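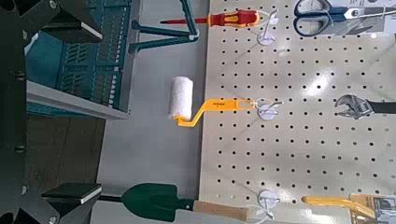
Über uns

Die Werkstattschule Ornbridge vermittelt seit ihrer Gründung handwerkliche Grundkenntnisse an Jugendliche und Erwachsene. Träger ist die Wostdale gGmbH, die Leitung liegt bei Milagros Sánchez. Derzeit werden 221 Teilnehmende in 24 Kursen unterrichtet.

Ordnung am Arbeitsplatz

Der sorgsame Umgang mit Werkzeug ist fester Bestandteil jedes Kurses. Häufig benötigte Handwerkzeuge werden an Lochwänden mit weißen Haken aufbewahrt und nach Gebrauch an ihren Platz zurückgehängt. Dazu zählen Schraubendreher, Pinsel und Scheren. Kleinmaterial lagert in Kunststoffkisten – die Ausgabe erfolgt durch die Kursleitung. Der Bestand unserer Häuser umfasst rund 4000 Teile und wird jeweils im Januar geprüft.

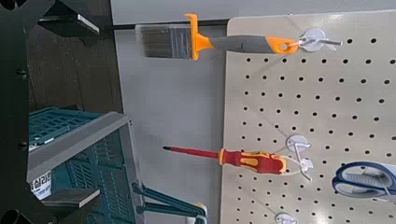 Ansprechpersonen

Werkstatt und Materialausgabe: Nilton Pacheco
Kursanmeldung und Beratung: Yurani Ccori
Kooperationen mit Schulen und Betrieben: Édgar Bermúdez

Besichtigungen sind nach vorheriger Anmeldung möglich. Gruppen ab vier Personen bitten wir um schriftliche Anfrage an das Sekretariat.

Stand: 26. März 2022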